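15 October 2026
Workshop notebook, Tambridge, bench 2
Table set: sorting and re-laying

Spent the morning on the kitchen set. The box came back from Ocampo with everything thrown in together and the inventory sheet missing, so I started a new one. Play food in one crate, crockery in the other, bottles upright in the shallow box. Wiped the table down first with the weak soap mix. The strong stuff leaves streaks on the white top, and the grid is faint enough already.

Weights, for the new sheet. Large plate 356 g, blue bowl 438 g. I didn't believe the bowl so I did it again on the other scale and got the same. The play fruit hardly registers on the big scale. Use the small one from the drawer under the sink and write down which scale it was, as the old sheet never said.

Layout notes. I have stopped using the old corner arrangement, where all the dishes went along one side. It looked tidy but no kitchen table looks like that halfway through making lunch. The big plate now goes up near the far edge, with the bowl below it and the small food left in the gaps. The ketchup goes on the green tray. Izzati Sembiring wants the tray kept for bottles only, so that there is one clear place where sauces live, and I think that is right. Put it in the setting-out instructions as item 4.

The strawberry keeps ending up on the plate when people reset the table in a hurry. It should be by itself, to the right of the plate. Same with the orange slice: flat on the table next to the bowl, not in it.
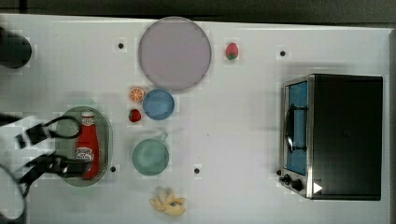 Bench 2, new layout. Ketchup on the green tray, orange slice left of the blue bowl.

Checked the layout against Izzati's sketch. Her plate is drawn a good bit smaller than the real one, so her spacing doesn't work if you follow it exactly. I kept her order and let the gaps come out as they would. Will redraw it properly on squared paper and pin it by the door. The sketch can go in the back of this book.

Labels. The Jokemow stickers we bought in May are coming off the undersides after two or three washes. Tried a paint pen on the underside of a spare saucer instead, left it for an hour, then scrubbed. Still readable. If it lasts the week I'll do the rest of the crockery the same way. Don't use it on the play food, the solvent softened the stalk on a spare apple.

Storage. The Olar crates are 400 mm wide inside and take the big plate flat with room for a tea towel either side. Bowl goes on top of the plate with a towel between. The tray won't go in flat with the plate, so it stands on end. Left a strip of tape on the crate to show where.

Stores list now runs to 2,373 lines, and almost half of that is things we no longer have. Took out the old beakers and the cracked jug while I was in there. Someone should go through the cutlery section. "Spoon, misc." appears on three different pages with three different shelf numbers, and there were no spoons on any of the shelves.

To do:
Redraw layout sheet
Ask Ocampo for the missing inventory sheet, or confirm it's lost
Second paint pen, black
Cloths are down to the last two, order more
Look at saucer again after tomorrow's wash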